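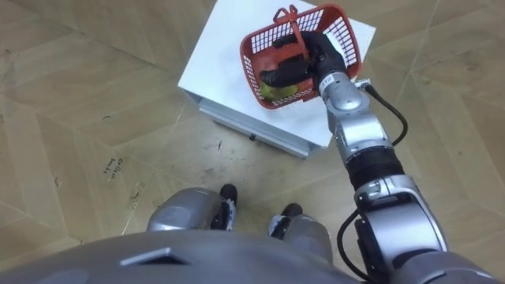
Klinhom, June

About Dirnel

Dirnel is a small perfume house in Klinhom. We make eau de parfum, solid perfume and a short line of body oils, and we sell them from our own shop on Iltley Street and by mail. The company was started by Sumeya Kahsay, who is still the person who decides what goes in the bottle. This page tells who we are, how we work and what you can expect when you order from us.

How it started

Sumeya came to perfume from a different side. She studied chemistry and worked for several years in a laboratory that tested soap and shampoo for other companies. Her task was to find out why a product smelled different after half a year on the shelf. In the evenings she mixed her own scents at the kitchen table, first for herself and later for her cousins, who asked for more than she could make.

The first perfume that was sold under the name Dirnel was Mustel. It took 64 trials before she was content with it, and trial 63 was very close, so we keep a bottle of it in the office to compare. Mustel opens with bitter orange and black tea, and after one hour it becomes warmer, with cedar, a little smoke and a soft amber. It is still our best selling scent. The formula was changed only one time, when our supplier of orange oil stopped his business and we had to look for another one. Customers who wrote to us that they noticed the difference were right, and we thank them for the attention.

What we make today

The collection has eight scents. Four of them are available the whole year and four come back with the season. All of them are made in 30 ml and 50 ml bottles, and Mustel also in a travel size of 10 ml. In summer we make a fig leaf scent with green pepper, and in winter a sweet one with chestnut and rum, which is usually sold out before the new year. We do not keep a waiting list for the seasonal scents, but you can leave your address for the newsletter and you will get a message on the morning when they are ready.

The solid perfumes are made on a base of beeswax and jojoba oil. They are not suitable for vegans. We are working on a version with plant wax, but until now it becomes too soft in a warm bag, and we don't want to sell it like this.

How we work

We make every scent in batches of 80 liters. The mixed oils rest for four weeks, then alcohol is added and the perfume rests again, for Mustel six weeks and for the lighter scents three. After this it is chilled, filtered and filled. Each bottle has the batch number on the bottom, so if you have a question about your perfume, please write this number in your message.

We use natural and synthetic materials together. Some customers ask us why we are not fully natural. Many of the scents that people love, for example lily of the valley, cannot be taken from the flower itself, and some natural oils irritate the skin more than a good synthetic one. The full list of allergens is printed on every box and also on the product page.

In our library we have 519 raw materials at the moment. Most of them are never used in a finished perfume, but Sumeya does not like to throw them away.

The shop

The shop is on the ground floor of 127 Iltley Street, and the workroom is behind it. You can try everything on paper strips or on skin, and you can stay as long as you like. We open at 10 in the morning and close at 6 in the evening. Please come without perfume on your wrists if possible - it makes the choice much easier. Empty Dirnel bottles can be brought back for refill, at a lower price than a new bottle. We cannot refill bottles of other brands.

Samples and returns

With every full size order we send a 2 ml sample of the same scent. Try the sample first. If you don't like it, you can send back the unopened bottle in 30 days and we return the money, without the shipping cost. Opened bottles we can take back only when something is wrong with them, like a broken spray or a leaking cap.

Working with us

We are a team of seven people. Twice in a year we take one trainee for the workroom, for three months and paid. You don't need a diploma in chemistry, but you should be patient and exact with scales. We also make private scents for hotels and small fashion labels, starting from one batch. For both, please use the contact form and choose the right subject from the menu. We answer in English, usually within two working days.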